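Simulation Cell Notes, April 2022
Uleo two-arm kitchen cell: camera framing, grip limits and reset order

The Uleo cell came back into the regular schedule on Friday after a week of setup work on its simulated twin. Anyone with jobs queued against the old scene file should read this item before resubmitting. Jobs built on the January file will still load, but their start poses no longer match and the runs will be rejected at the first check.

Three things changed. The base positions of both arms were measured again on the physical bench and copied into the Pokura scene description. The left base had been entered 17 mm too far forward, which explains most of the reach errors logged over the winter. The gripper contact settings were rebuilt from scratch. The reset routine was split in two so that each arm can be homed alone.

The contact settings took the longest. With the old values, round items slid out of the fingers at low closing force and jumped at high closing force, with very little usable range between the two. The solver now runs 600 steps per second during a grasp and drops back to the normal rate once the arm is clear of the board. Finger friction is set per pad. Do not override it in the job file. The override is read after the pads are loaded and wipes out both values without a warning.

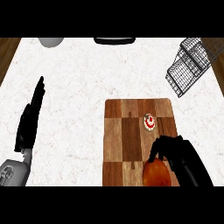 Right arm at the fruit on the cutting board, left arm over the open counter. Rendered view from the Uleo scene.

Fruit placement on the board is the standard check for the right arm. Run it after any change to the fingers, the pads or the wrist offset. Approach from above, close at the low setting, lift, hold, and set down on the same spot. The left arm stays parked over the counter with its fingers closed for the full check. If the left arm drifts during the hold, the joint damping table has not loaded and the check should be stopped.

The black bands at the top and bottom of the view are part of the output format. Wotum expects a square input and the scene camera is wider than that. Leave the padding on. Cropping to fill the square shifts the board relative to the arms, and every stored view would have to be made again.

Reset order is now as follows. Open both grippers. Raise the right arm to its clear height. Home the right arm. Home the left arm, close its gripper and send it to park. Load the objects last. Loading the objects before the arms are home can leave an item inside a finger, and the solver then throws it off the counter on the first step.

The full regression set was run on the new file: 2378 grasps, with 7 stopped on a contact fault. All 7 were on the wire rack. Rack tasks stay off the schedule until the rod collision shapes have been redone.

The previous scene file has been moved to the Farouk archive and is read-only. Faults on the new one go in the cell log under Uleo, with the job number and the random seed.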